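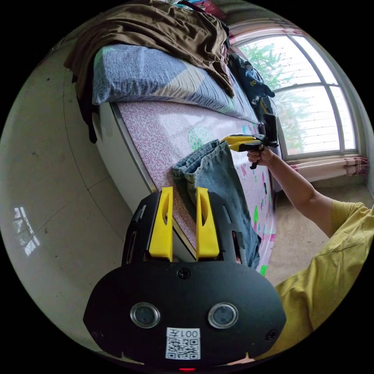
Skurari Garment Care, staff meeting
Minutes, Mar 22, 2019

Chair: Mahmoud El Fassi. Apologies received from the night shift lead.

1. Minutes of the last meeting
Approved with one correction. The Clornar folding line is leased, as was stated at the time, and the minutes had it as bought.

2. Folding by gripper
The Chair reported on the home folding work that will be used to set up the Clornar line. Staff handle the clothes with hand-held grippers in place of bare hands, and the recordings go to Clornar. The count to date is 2993 recordings. Jeans are the most common item. Trousers and knitwear are behind and should be moved up the list.

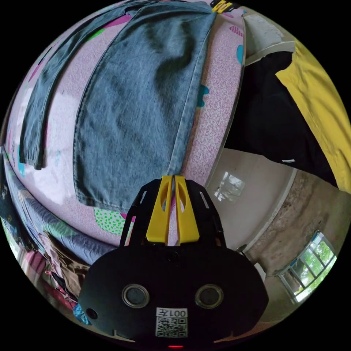 Item 2: jeans on the bed, gripper closed.

Several members said that the work is slower than folding by hand and harder on the wrist. Agreed that nobody does more than 3 hours of gripper work in a shift, with a break after each hour. Time spent on it is paid at the normal folding rate. The piece bonus does not apply to it, and members asked for a flat allowance in its place. The Chair will take this to the owners.

3. Jobs after the line starts
The line is due to start in May. The Chair said that no folding post will be cut this year. Two folders will move to loading and checking on the line, and the others stay on hand folding for delicate and odd-sized items. After this year the owners have made no commitment. The meeting asked for that to be recorded.
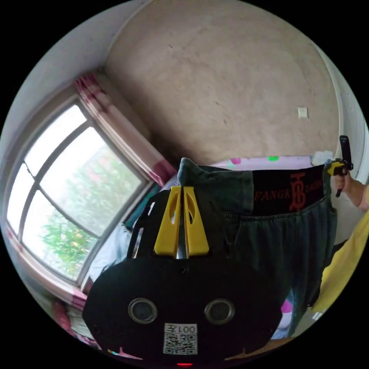
Caputo said that checking is a different job from folding and should be graded as one. A folder knows when a piece is finished, but a checker has to stop the line and answer for it, and at present the two are on the same pay. Others agreed. Grading to be put in writing before anyone is moved.

4. Training
Training on the line takes two days, on paid time. Sign-up is by the time clock. Members who have done gripper work do not get first choice; places go by length of service. There was some disagreement on this and it was put to a show of hands. Carried.
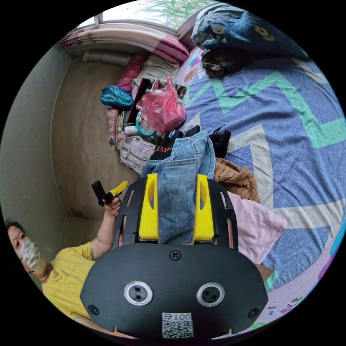

It was also asked whether the recordings could be used to compare one worker's speed with another's. The Chair said that they are not used that way now. Members wanted this in the written agreement with Clornar, and he will ask for a clause.

5. Other business
The Grolel press is still leaking at the left hose. Part ordered. Shift changes now need 72 hours' notice.

Actions
El Fassi: allowance, grading letter, clause on recordings.
Caputo: sign-up sheet.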